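Fruit table is back at Furley hall

I popped into Furley hall this morning to see how the new fruit table was getting on, and I came away with a banana and a list of jobs, so I'd call that a good start to November!

For anyone who missed the last newsletter, the idea is simple. Children coming in from the Canodville bus can help themselves to a piece of fruit before homework club, and grown-ups are welcome to whatever's left after that. It costs 45p if you can spare it and nothing if you can't. Maksym Tymoshchuk is looking after the ordering, and he tells me the first month got through 1000 pieces – mostly bananas, with strawberries a close second while he could still get decent ones.

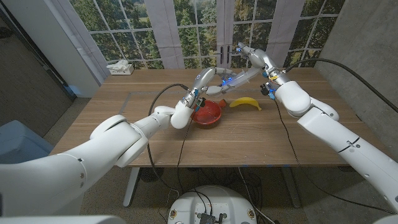 Maksym would like a few more bowls, by the way. Any colour will do (red seems to be winning so far) as long as it's wide enough to hold a good heap and doesn't mind being washed every day. Please don't bring glass ones, as we've had one accident already and I was finding bits under the radiator for a week.

We could also do with someone to collect the boxes from Vasylenko's on the Ondon road, just before eight in the morning. It's a 90-second job if you're driving past anyway – well, perhaps a bit longer if you stop to chat, and you will. Leave your name at the hall office or ring extension 2201 and ask for me.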